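Keep the remote, and keep a screwdriver with it

By Rainer Harms

Last summer the company that manages my building offered every apartment a free upgrade. They would take away the handheld remote for the air conditioner and put us on an app called Skulia. I said no. I was asked why by a polite young man at the door, and I gave him a short answer, so this is the longer one.

I think the ordinary air conditioner remote is one of the better designed things in a home. I also think we treat it badly. We lose it in the couch, we leave dead batteries in it all winter, and when it stops working we order a new one before anyone has opened the old one. Most of what goes wrong with a remote can be dealt with by a person sitting at a table with a small screwdriver.

Start with what a remote does. You pick it up, you press a button, and the number changes. A guest can do it. My mother, who is 80 and has never installed an app, can do it. It works when the internet is down. It does not want a password, and it does not send me a message in February about a summer savings plan.

The app needed my email address, my phone number and permission to know where I was. My neighbor Loïc Masson accepted the upgrade and liked it for a month. Then he changed phones and could not get back in. He spent an evening in a hot apartment waiting for a code to arrive. The unit on his wall was fine and would have started at once if he had still had a remote to point at it.

People tell me a phone screen can show more. It can, and I don't want it to. The layout on these old handsets has been worked over for years and has settled down. The temperature gets a big number. Power gets its own color. Up and down are larger than everything else and sit next to each other, where the thumb goes. You can learn that in a minute in a language you don't read. I have stayed in rented rooms where I couldn't read one word on the remote and was comfortable by bedtime.

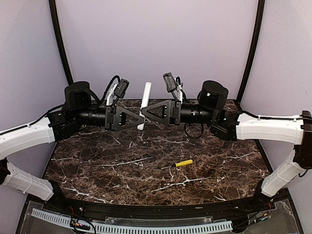
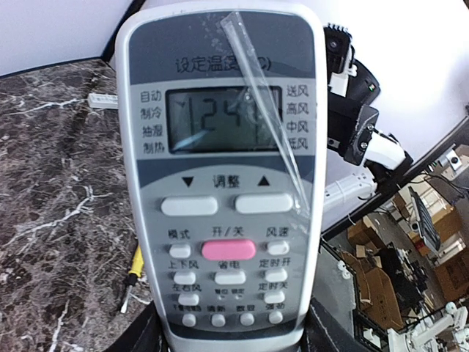
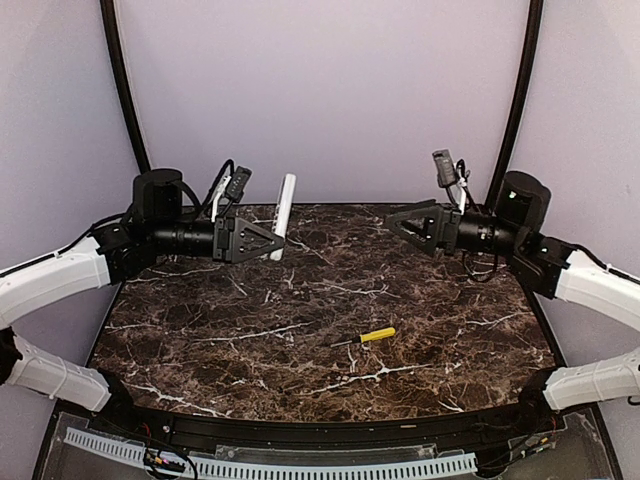
Reading time: 5 minutes

The remote in the second picture is labeled in Chinese, and I'd hand it to anyone. It is set to 24, Celsius, and the digits could be read by someone without their glasses. The power button is pink. The two oval buttons for temperature are plainly the ones you will use most. Cool, heat, dehumidify and auto are listed down one side of the display and the fan settings down the other. There is even a power saving button, and I wish the people who sell savings by subscription would look at it for a while.

I would take off the strip of clear film. I know people who leave the film on everything, and I grew up in a house where the television controls lived in a plastic bag. It keeps the fingerprints off, I suppose, but loose plastic near a screen makes the screen harder to read, and reading it is what it's for.

Now the screwdriver. Mine is small, smaller than anything in my real toolbox, and it stays in the same kitchen drawer as the spare batteries. I feel strongly about this. A tool kept in the basement is a tool for projects. A tool in the kitchen gets used on the remote, on glasses, on the loose knob of a pan lid, on the battery compartment of a toy. A bright handle helps. The yellow one on that dark marble top could be found from across a room, and I'd buy yellow every time over the black ones that disappear in a drawer.

When a remote quits, change the batteries first. Use two new ones from the same pack. If the display comes up but the unit on the wall ignores you, wipe the front end of the remote and try again from closer. If one button has gone soft or sticks, take the batteries out and open the case. Some have a screw in the battery compartment and some only have clips, so look before you pry. Inside, on the ones I've opened, there was a rubber sheet with the buttons on it and a board under the sheet. The trouble has nearly always been dirt. I clean the contacts with a cotton swab and a little rubbing alcohol and let it all dry before it goes back together. I also lay the screws on a saucer. A hard polished tabletop is good for this kind of work in that you can see what you drop, and bad in that what you drop keeps rolling. An old dish towel fixes that.

I have done this on four remotes in my own family and one for the building's laundry room fan, made by Vosura, which had a raisin in it. Three of the five came back completely. One works if you press hard. One was past help, and I replaced it with a universal model from Cerkel that has far too many buttons.

There are fair arguments on the other side. Somebody who can't easily hold or press a small remote may do much better with a phone or with voice control, and they should have it. Being able to turn on the cooling from the train is pleasant. I have no quarrel with adding an app. My quarrel is with the box the young man was carrying, which already held the remotes from the floors below mine. Our building has 90 apartments. If everyone agreed, that's 90 working remotes thrown out so that we could each do the same job with a device costing over 400 dollars.

I asked the management office to let people keep both. A Ms. Maldonado there wrote back that the remotes were being collected "to avoid confusion." I don't know anybody who was confused. I've asked again, and I've asked that the collected ones be put in the lobby so that people can take theirs back.

In the meantime, if you still have yours, buy it fresh batteries before the hot weather comes. Take them out again in the fall. Tape the spare pair to a small screwdriver and put them in a drawer that everybody in the house opens.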